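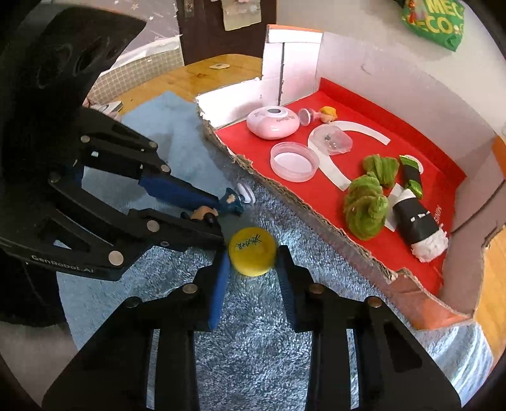

Small things, sorted: the toy box round-up

September 2022

If you have kids, or were one, you know the drawer. Ours at the Bastton toy library holds every capsule toy, odd lid and tiny figure that has come through the door since we opened, and this month we finally tipped it out and started sorting! I loved every minute of it (my knees less so).

The drop-off bins in Bastton and Nevton brought in 1,003 small pieces over the summer, which is wonderful, and also a lot of little lids. We've been using cut-down cardboard boxes as sorting trays, and I can't recommend them enough. Tear the sides low so small hands can reach in, put a bright red sheet on the bottom, and even a tiny clear capsule is easy to spot. A fluffy towel underneath is great too, as anything that drops off the side lands softly and stays put instead of rolling under the radiator.
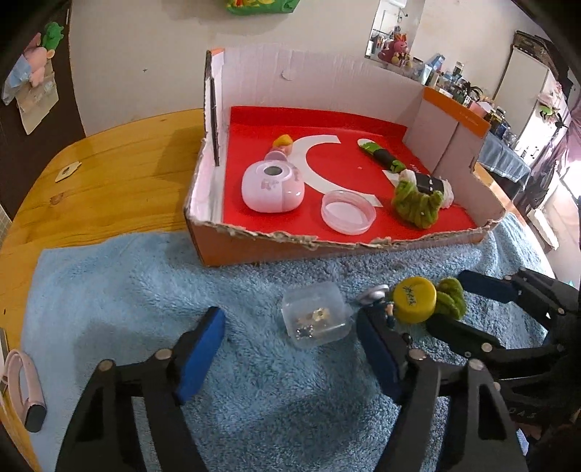 Figures go in one tray and containers in another once the first mixed tray has been picked through. Anything knitted or fuzzy gets its own bag, and please check inside the yarn before you put it away, because little parts love to hide in there! Very small metal bits go straight into a clear box with a lid, well out of reach of toddlers.

We still have 11 bags to go through before the November swap on Fadine Street, so come and join us at the Sorensen Room any afternoon. Bring an empty shoebox if you have one, and any orphan lids you can't bear to throw out. We may have the other half.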